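Thema: Eierbox aus Kunststoff, zweireihig – Sitz der Eier

Grikov
20/11/2021
Ich nutze seit März gelbe Kunststoffboxen mit zwei Reihen Mulden, dazu weiße Kunststoffeier zum Probieren. Die Mulden haben konzentrische Ringe im Boden, dazwischen stehen quadratische Stege. Frage: Sitzen kleine Eier darin fest genug?

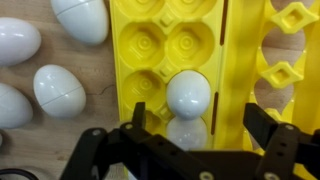
Meine Kunststoffeier stehen aufrecht und kippen nicht. Bei echten Eiern unter 50 g habe ich Zweifel – die Ringe stützen nur unten.

Skundum
Bei mir kein Problem. 18 km Feldweg auf dem Rad, kein Bruch.

Dellthorpe
Widerspruch. Kleine Eier haben seitlich Spiel und schlagen gegen die Stege. Von 100 Stück waren bei mir 11 angeknackst. Pappe dämpft besser.

Skundum
Pappe weicht durch und lässt sich nicht auswaschen. Leg ein Stück Küchenpapier in die Mulde, dann ist das Spiel weg.

Grikov
Papier teste ich. Spitze nach unten?

Dellthorpe
Ja, Spitze nach unten. An der Pappe halte ich trotzdem fest.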